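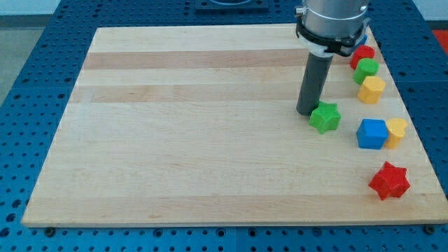 Section 4. Setting up the board and blocks

If you've made it through Section 3 your worktable is up, level and not wobbling, so now we get to the fun part! I put this guide together for the Flustano shape-sorting set, and this section covers the board, the blocks, and how I like to lay everything out before a sorting session. Give yourself a quiet 12 minutes the first time. After that you'll do it while talking to somebody.

4.1 Putting down the board

1. Wipe the table top with a dry cloth. Crumbs love the holes in a perforated top, so go over it with a soft brush too if it's been a while.

2. Check the underside of the board for grit. One grain of sand will make a maple board rock, and you'll go nuts looking for the cause (I took my table legs apart before I thought of it).

3. Lay the board flat, long side toward you. Press each corner in turn. If one clicks, turn the board end for end and try again.

4. Line up the near edge of the board with a row of holes. It's a free ruler, so use it.

Note: Maple strips don't all match. Mine runs from pale cream to tan, and there are a couple of darker bands going the long way. I put the darker bands at the far side every time, and then I always know which way around the board goes.

Caution: Don't soak the board. A damp cloth is fine, a sink full of water is not. Glued strips can open up at the joints, and I've thrown out one board that way already. Stand it on edge to dry.

4.2 Laying out the blocks

5. Tip the blocks out onto a towel first, not straight onto the board. They're plastic and they'll survive, but the maple dents.

6. Pick the blocks you want. For a first session I'd keep it small: a couple of cylinders in different colors, a cube, an octagon and a star. Leave the rest in the bag.

7. Set them down the right side of the board in a loose column. Loose really is better here! If you line them up like soldiers, people start sorting by position and quit looking at the shapes.

8. Leave a finger's width between blocks where you can. The star needs a bit more on account of its points.

9. Keep the left side of the board clear. That's where the sorted blocks will go, and a crowded landing area slows everybody down.

Note: The octagon is the one people mix up with the cylinders, especially from straight above. If your sorter is new to this, put a cylinder and the octagon next to each other so the flat sides show up.

Note: A blue cube and a green star make a good first pair, different color and different shape, no arguing. Two green blocks of different shapes are the next step up, and I wouldn't go there until the first pair is easy.

4.3 Light

10. Sit where you'll be working and look at the tops of the blocks. If one of them is glaring at you, move the lamp before you move the board. I use a Celley desk lamp with a 400 lumen bulb. I tried a 1000 lumen one last January and the yellow block washed out so badly it could have been white.

4.4 Cleaning and putting away

11. Wash the blocks in warm soapy water. Textured tops hold on to grime, so use an old toothbrush on those, then rinse and let them drain on a rack.

12. Count the blocks back into the bag. The full Truddale refill pack has 56 and they do roll, the cylinders most of all.

Caution: Keep loose blocks away from babies and from dogs that chew.

Mineral oil for the board is covered in Section 5, along with what to do about dents.

Section last revised 2008-08-10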